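Household Robots: How Near Are They?

Kamran Vahidi leads the manipulation programme at Plulo, which tests robot arms for laundry, washing-up and shelf-stacking work. We spoke to him in August at the Fultgate laboratory.

Asked whether a machine could clear a family table today, Mr Vahidi was cautious. "It can clear a table that it knows," he said. "Move the chairs, change the plates, and the result is much less certain."

His team begins with simpler tasks. Arms practise placing shaped blocks into a board before they are given cutlery or jars, and 60 attempts are recorded for each new shape.

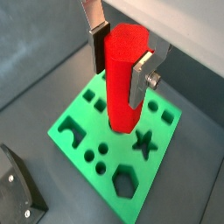 A red hexagonal block held above a green shape-sorter board.

"Putting a lid on a pan is the same problem," Mr Vahidi explained. "The part must be turned the right way and let go at the right moment. A small child does this without thinking – our software has to be taught."

Shop work may come first. Plulo's Tarkari project is studying how arms restock packets and tins, and has so far covered 1,000 products against a target of 2,000. Glass and soft fruit remain outside its scope.

Mr Vahidi declined to give a date for home use. "People ask me whether it will fold their shirts," he said. "At present it folds 11 kinds of garment, slowly, and I would still stand beside it."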